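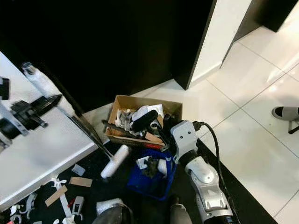

Photo: head cam / K. Kneževič, Gollura bench notes

Thursday, teleop, tool sort task (Jurnirgate set)

Started 9:40, later than planned, leader arms wanted a re-zero again. Senyo driving, me on notes and resets. Swap after lunch.

Task as written: pick item off the table, put it in the cardboard box or the blue crate, release, both arms back to home. Prompt text is "put the tools away". Too vague, I think, but Abbasi wants it kept the same as last batch so leave it.

Target for the set is 264 episodes. Not getting there today.

Paint roller is the hard one. Long handle on the table, fluffy end hanging out past the table edge over the floor. Left arm has to take it. Senyo first tried gripping by the middle of the handle, roller end swings down and hits the box flap. Better: grip closer to the roller end, lift straight up, THEN rotate the wrist. Slower but no swing. If you grip too near the far end the wrist runs into its limit before the cover clears the cardboard.

Right gripper parked against the edge of the box while left works. Senyo likes it there, says it steadies the box. Fine, but do it every episode or never. A mix of both is going to confuse the policy and we'll be asking why in June.

Cable on the right gripper loops off the top and down the arm. Watch it on deep reaches into the crate. Snagged a flap twice before 11, both marked bad.

Box contents: crumpled paper and cloth on the left side, tools jumbled in with it. Leave the paper in. Pulik's comment on the last batch was that everything looked too tidy. Dont rearrange between takes, only take out what was put in.

Floor under the table is a mess, cardboard strips, bits of plastic. Left it for the morning. Will sweep between blocks and log it as a scene change, not mid block like last time.

Glossy tile throws soft reflections, depth is poor over there. Don't trust the depth channel for anything near the crate. RGB ok.

Count at noon: 30 kept, 2 bad (the cable ones). Did not count the warmups.

Operator notes from Senyo, more or less his words:
- latency ok until the viewer window is resized, then it lags. restart viewer
- left trigger sticky on release, opens late. he's started letting go early to compensate. I don't like that, the lag is now in the data
- hard to judge height above the box from the head view alone, want a wrist view up at the same time

Afternoon: me driving. I am slower, keep that in mind if anyone looks at episode lengths. Also I go for the box first and Senyo goes for the crate, so tag operator in the metadata pls. The feild is there, its just empty on the old runs.

To do
clean or swap left trigger before next block
tape the cable higher up on the right arm
decide on gripper-against-box, yes or no, write it in the task sheet
ask Abbasi re prompt wording, again

KK

Recent entries
Leader arm zeroing, what worked
Pulik review comments, last batch
Towel folding, second operator
Wrist camera mounts, loose screws
Jurnirgate task sheet changes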